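Notes on the Londurach parish merger, for those asking how the voting works. Thread.

1/ Two congregations are involved: Mac Giolla chapel and the Zultura mission. Each votes separately. A yes in one does not bind the other.

2/ Quorum is 25 percent of enrolled adult members, present in the building. Proxies are not accepted under the present bylaws. Mac Giolla has 134 enrolled adults, so it needs 34 in the pews.

3/ Enrolled means on the roll at the end of December. Attending every week does not put you on the roll. Baptism elsewhere needs a transfer letter.

4/ The motion covers property and clergy. It leaves the service times alone. Those stay with the 7 elders until Easter.

5/ The Riltodura hall is held in a separate trust and is outside the motion. It can still be rented for weddings and wakes.

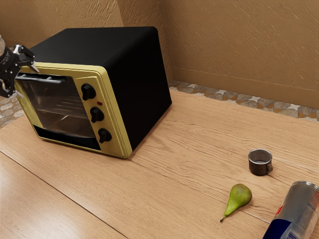
6/ A reply from a Zultura member: if we vote no and they vote yes, do we lose our pastor anyway? No. The appointment runs another 2 years whichever way it goes.

7/ Draft text of the motion is on the notice board at both doors. Amendments in writing, before the evening service.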